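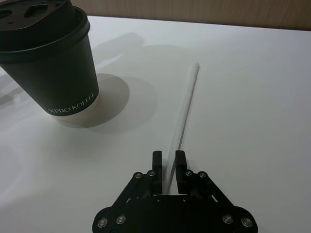
Projektbericht: Mehrwegbecher am Campus Urden

Tamara Polishchuk, Studiengang Umweltmanagement

1. Ausgangslage

In der Cafeteria am Campus Urden wird Kaffee zum Mitnehmen überwiegend im Einwegbecher verkauft. Ein Pfandsystem gibt es seit dem Umbau, es wird aber wenig genutzt. Im Projekt sollte geklärt werden, woran das liegt und ob zusätzliche Rückgabestellen etwas ändern würden.

2. Vorgehen

Der Fragebogen wurde an zwei Standorten ausgelegt, in der Cafeteria und im Institutsgebäude Geden. Ausgewertet wurden 348 Bögen. Dazu kamen sieben kurze Gespräche mit Beschäftigten der Ausgabe. Bögen ohne Angabe zum Kaufverhalten blieben unberücksichtigt.

Wir verwenden Cookies, um unsere Website zu verbessern. Mit der weiteren Nutzung stimmen Sie dem zu. Einstellungen | Akzeptieren

3. Ergebnisse 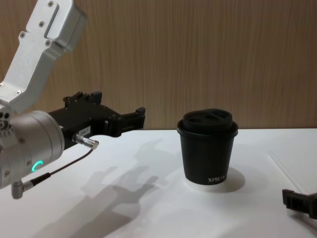 Abb. 1: Einwegbecher mit schwarzem Deckel

Am häufigsten wurde der Weg zur Rückgabe genannt. Wer den Kaffee mit nach Geden nimmt, muss den Becher später zurück in die Cafeteria bringen. Die Höhe des Pfands spielte kaum eine Rolle. Mehrere Befragte bemängelten, dass die Mehrwegdeckel nicht dicht schließen. An der Ausgabe wurde vor allem der fehlende Stellplatz für gebrauchte Becher angesprochen.

4. Ausblick

Vorgeschlagen werden vier weitere Rückgabestellen, eine davon an der Haltestelle Trirnside. Die Firma Lytvynenko, die das Geschirr spült, hat einen Testlauf im Oktober zugesagt. Die Kosten für den Transport sind noch offen.

Abgabe: 17. Sep. 2025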